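Sep 27, 2019

# Workshop tips: when two arms share one table

I keep this page for the people who use our small workshop after me. Most of it is about glue and drill bits. This part is about the robot arms, and it comes from a bad afternoon in July, when one arm pulled a cable and then drove into the other one.

Nothing was broken except one gripper finger and a plug. Still, Ga-eun Min had her hand near the table when it happened, and I did not sleep well that night.

## What went wrong

The job was sorting buttons into bins. One arm was holding its place at the side, the other was working over the middle. A loose cable had made a loop on the table and the moving arm caught it with the fingers. The arm felt the pull as a load and stopped. This was correct. Then I made the mistake: I cleared the fault on the screen without looking at the table. The program continued from the next line, the cable was still hooked, and the arm went sideways.

In the log it is only one line, fault 3935. I had seen this number before and cleared it every time. It means "load outside limit," and I had started to treat it like a door bell.

## Before you start

- Follow every cable with your finger from the plug to the end. If it makes a loop that a gripper can enter, tape it flat or take it off the table.
- Tape in 2 places at least. One piece of tape only makes a hinge.
- Put paper under the bins and draw the outline of each bin with a pencil. If a bin has moved, you will see the line.
- Bins with an open front should all face the same way. We had one turned around and the arm came down on the wall of it.
- Check the straps on the arms. A strap that is slowly sliding will pull its cable tight at the wrist first.
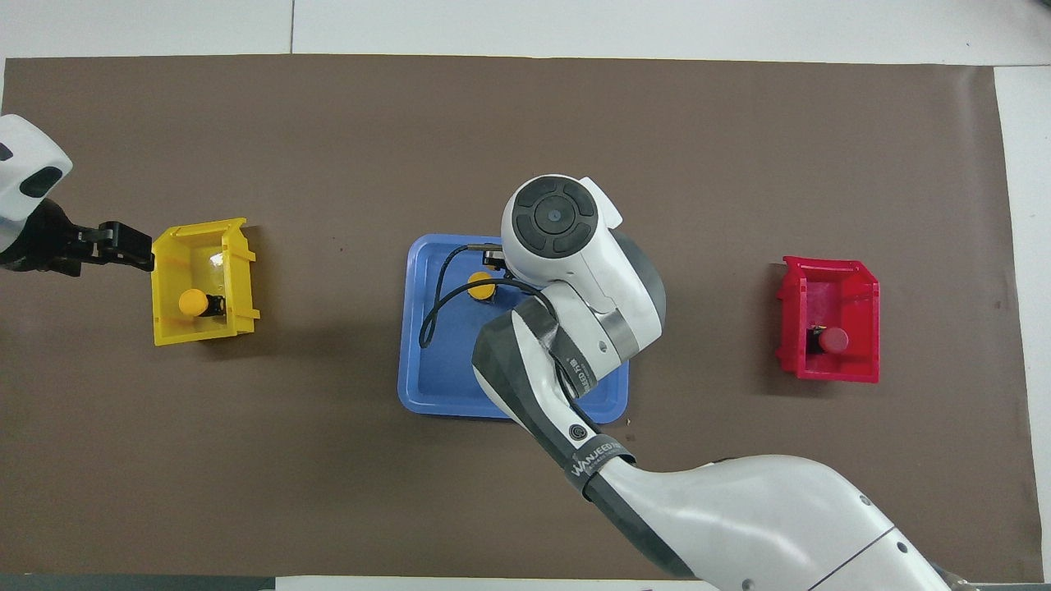

Man-sik Maeng says that I am too careful with cables. Perhaps so. But he was also the one who ordered the new plug from Rominach, and it took 6 days to arrive, and in this time nobody could use the table.

## When an arm stops by itself

1. Take your hands away from the table. Do not reach in to free the part, even if it looks easy.
2. Press the stop button. A fault stop and a real stop are different things. After a fault the motors can still hold force.
3. Look at both arms, also the one that did not complain.
4. Free the cable or the part with the arm under stop. If the fingers are closed on something, hold that thing before you open them, so it does not jump.
5. Move the arms apart by hand, slowly. On ours you must support the forearm, it is heavier than you expect.
6. Start the program from the beginning, at the lowest speed. Do not continue from the middle.

Write the number of the fault in the notebook, with what you found. If the same number comes 2 times in one day, stop the work and call Nam-gil Baek.

## Small things I learned later

Black cable on dark paper is hard to see when the lamp is behind you. I moved the lamp to the left side and it is better. White tape every hand's width on the cable also helps.

Do not use cable ties on the rubber parts. They cut in. The soft straps are good, but do not close them so tight that the wrist cannot turn to its end. Turn it by hand both ways first.

The spare gripper fingers are in the Flendov box, second shelf, next to the wood screws. Please write it down if you take the last pair.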